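The ferry to Fekska only runs when the captain feels like it, and my aunt's letter did not mention that part. It mentioned the house, the goats, the stove that sulks in wet weather and the key under the third flowerpot. So I sat in the waiting room at Posness with my suitcase between my knees, eating crackers and trying to remember what my aunt looked like when she laughed.
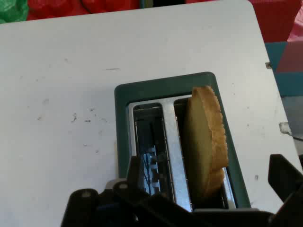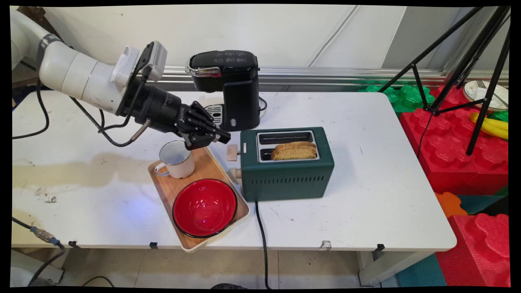

I should tell you that I had not been to the island in 19 years. I'd gone away at the end of one May with a bad haircut and a great many opinions, and I'd meant to go back every summer after that, and then (you know how this goes) I didn't. She kept writing, though. Long letters in green ink, about fences and fish and who had painted their door what color, and I answered maybe one in four, usually with a postcard. I thought about those letters all through that wait, and about breakfast, mostly, which tells you how hungry I was. A toaster with one slot empty and the other one filled, a white mug, a coffee maker behind it: that's all I wanted in the world just then, and I'd have traded my good coat for it. My aunt never owned a toaster. She did her bread on a fork over the stove and burned it on one side every single time, and she ate the burned side herself and gave me the other.

The captain came in at last, looked at the sky, looked at me, and said, "Just you, then?"

"Just me," I said.

"Nine for the crossing. Six if you hold the rope."

I held the rope! I held it very badly, and it took the skin off two fingers, but I saved three coins and I was ridiculously pleased with myself the whole way over. The boat was called the Otus, which the captain told me was a kind of owl. I asked why anyone would name a boat after an owl and he said it was called that when he bought it and it was bad luck to ask.

Fekska comes up slowly. First there's a smudge, and then the smudge has a chimney on it, and then all at once you're bumping against the jetty and a dog is barking at your shoes. The path was steeper than I remembered. The houses were smaller and somebody had put up a phone booth by the well, with no phone in it, only seed potatoes.

I found the third flowerpot. There was no key under it. I tried the first and the second, and then I tried the door, and the door was open, and my aunt was sitting at the kitchen table in her hat.

"You said you were dead," I told her. It was not my best greeting.

"I said no such thing. I said you'd better come and see to the house."

"You said the house was mine!"

"Well, so it will be. Wipe your feet."

I got the letter out of my pocket and read it again, right there on the mat. She was right. She had not said she was dead. She had said "when you get the house," and gone on for two pages about the goats, and I had filled in the rest by myself on a train, crying into a paper napkin while a man across the aisle pretended to be asleep. I'd even called a lawyer, at a place called Le Roux, and a very kind voice there had told me that it was sorry for my loss.

"How many goats are there?" I asked, because I couldn't think of anything else.

"Enough. One of them bites."

She hadn't changed the way I thought she would. She was thinner, and she held the edge of the table when she stood, and she let me lift the kettle, which she would never have allowed before. I noticed that and she noticed me noticing. We both looked out of the window for a while at the goats, who were standing on the roof of the shed.

"I've got a thousand things to show you," she said. "The stove, to start with. You have to talk to it."

"What do I say?"

"Depends on the weather."

So I took off my coat and got down on the floor beside her, with my sore fingers and my good stockings, and told the stove it was a handsome stove. It smoked at me. She told it something in a low voice that I won't repeat, and it lit.

Then she cut two slices off the loaf, took the long fork down from its nail and handed it to me. I burned them both. She ate hers without a word, butter all down her chin, and pushed the jam across to my side.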